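4.2 Salt added at the table

Most household surveys of salt intake ask about cooking and leave the table for a single question near the end. The Flandville survey reversed this order. Respondents were first asked what they did once the food had been served, and only afterward what had gone into the pot. The change was suggested by Dizon, whose earlier pilot had found that people who were asked about cooking first tended to give the same answer for both.

Of the 1383 households that returned the long form, 800 kept a salt container on or next to the table during the main meal. The remaining households kept salt in a cupboard or beside the stove and brought it out on request. Where the container was kept mattered more than the stated liking for salty food. Households with salt within reach used it at more meals and were more likely to use it before tasting, and this held for every age group except the oldest, where habits appeared to be fixed well before the present kitchen arrangement.

Type of container also played a part, although the evidence is weaker. The long form distinguished open dishes, from which salt is taken with the fingers or a small spoon, from grinders and from closed shakers with a perforated end (Figure 6). Users of open dishes were better at estimating how much they had added. Shaker users gave low estimates on the whole - often well below the weight recorded by the interviewer - and were the least certain of their answers. Lương has proposed that a pinch is felt as an amount, while a shake is felt as a movement. We find this persuasive but cannot test it with the present data, as the households that used open dishes also cooked more often from fresh ingredients.

Two limits should be noted. First, the weighing was done over six days, and families with irregular meals are thinly covered. Second, the Eskildsen kitchen scales supplied to interviewers were changed partway through the fieldwork, and the early readings had to be corrected. The correction is small for whole containers and larger for single servings. Results for single servings are therefore given by rank only.

4.3 Salt in shared dishes

A separate difficulty arises where food is served from a common bowl. Salt added to the bowl cannot be assigned to any one person, and the usual practice of dividing it equally favors small eaters. We followed the Detulton method, in which each person's share is set by the weight of food taken. Children under school age were left out of this step, because their portions were often mixed with food from another plate. In these households the person who cooked was nearly always the person who salted the bowl, and the others seldom added more. Sauces and pickles placed beside the bowl are treated in Section 5, together with packaged broths.
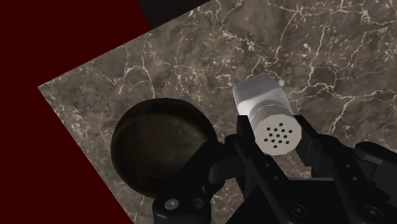 Page 6
Figure 6. Closed shaker of the perforated type, small and white, beside a round, dark brown bowl on a marble-patterned countertop. Computer rendering. Grinders and open dishes were recorded under separate codes.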